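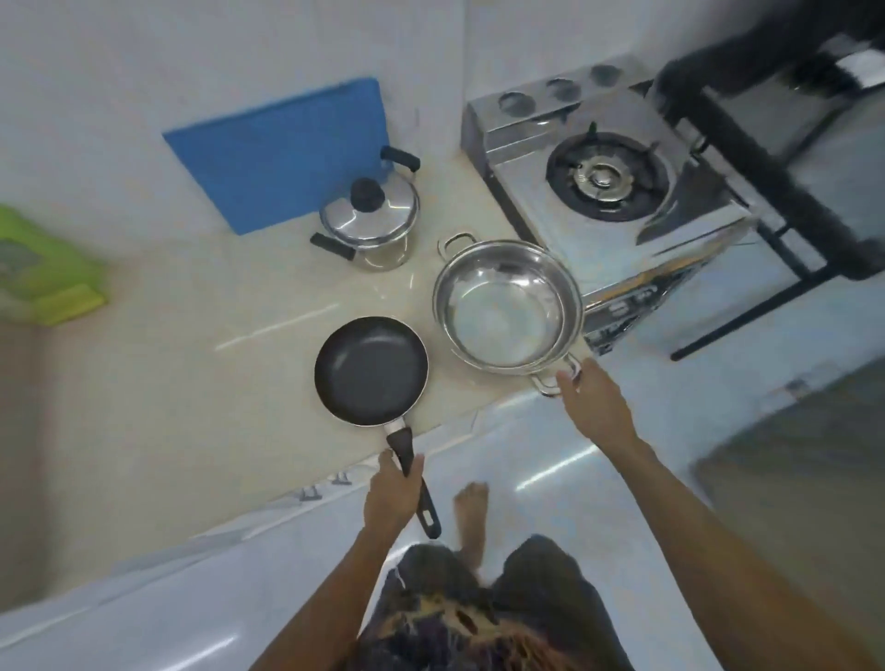

Brotside's shared kitchen gets its evening hours back

By the Skurnham neighborhood desk | November
14 shares | 3 comments

Good news if you like to cook with other people and you have a day job. The community kitchen on Drotach Street is going back to evening hours this month, and I for one have missed it like crazy (my own stove has 2 burners that work, so you can imagine).

The kitchen cut its evenings back in the spring when the heating bill got out of hand. Since then it's been mornings only, which was fine for retirees and the bread crowd but left the rest of us reheating things at home. Starting this month the doors stay open until 9 p.m., four nights a week, and the sign-up sheet is already filling up. I put my name down for soup night before I'd even finished reading the notice!

The money comes from Mahmoud Grocery, the corner store across from the bus stop, which is covering the heat through the winter. The store is also sending over vegetables that are still good but a little too ugly to sell. I've bought plenty of those myself and they make a very decent stew.

Soup night is the big one. Everybody chops, everybody eats, and whatever's left goes home in jars, so bring a jar. Last winter we were squeezing in 80 people on a busy night, and I remember eating my lentils standing up in the hallway with my coat on. It was great. This time they're splitting it into two sittings, and I'm hoping that means I get a chair.

If you have lids at home that don't match anything, hang on to them for now -- the swap shelf won't be back until after the holidays. A good covered pot is still the thing I'd tell any new cook to get first, way ahead of a fancy knife.
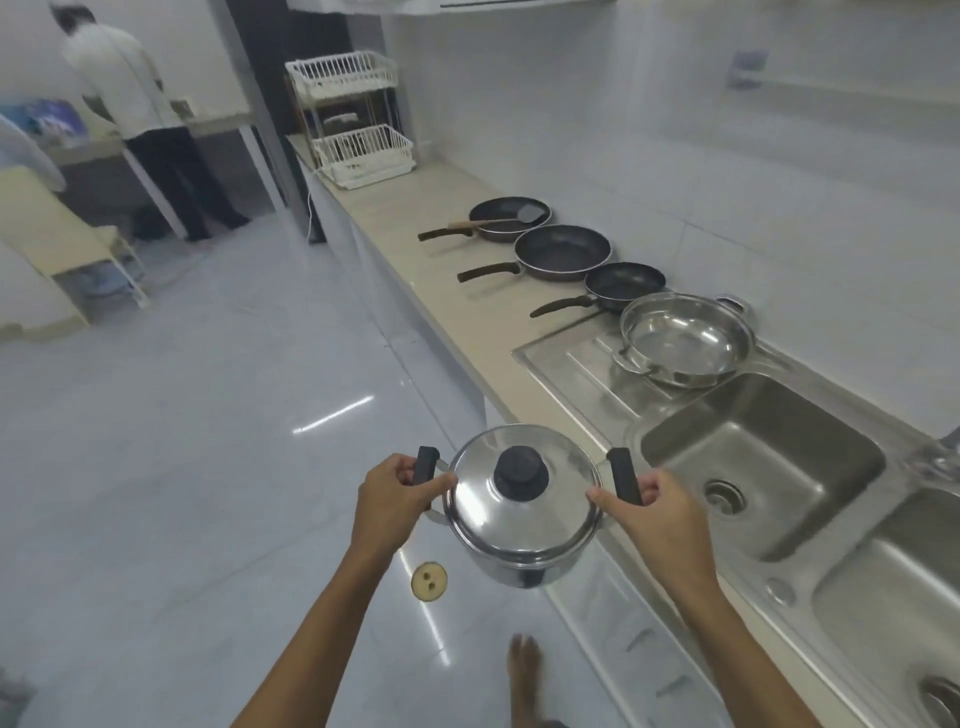 What it costs

Evenings are $3 a person, and kids eat free. You can pay at the door, cash or card. If three bucks is a stretch this week, just come anyway and help with the dishes. That's how I paid my way for most of one winter, and I met half my street over that sink.

The morning price isn't changing. The bread group keeps its usual slot too, so please don't write to me about the bread group.

A covered dish is welcome on potluck nights, and it helps to put tape with your name on the bottom. I'm still missing a casserole from last year, by the way.

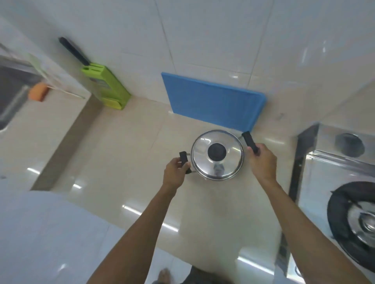 How to sign up

The sheet is on the board inside the front door in Brotside, or you can call the kitchen before noon. Soup night goes fast, so I'd call early.

3 comments

Contact the Skurnham neighborhood desk | Copyright, all rights reserved | Back to top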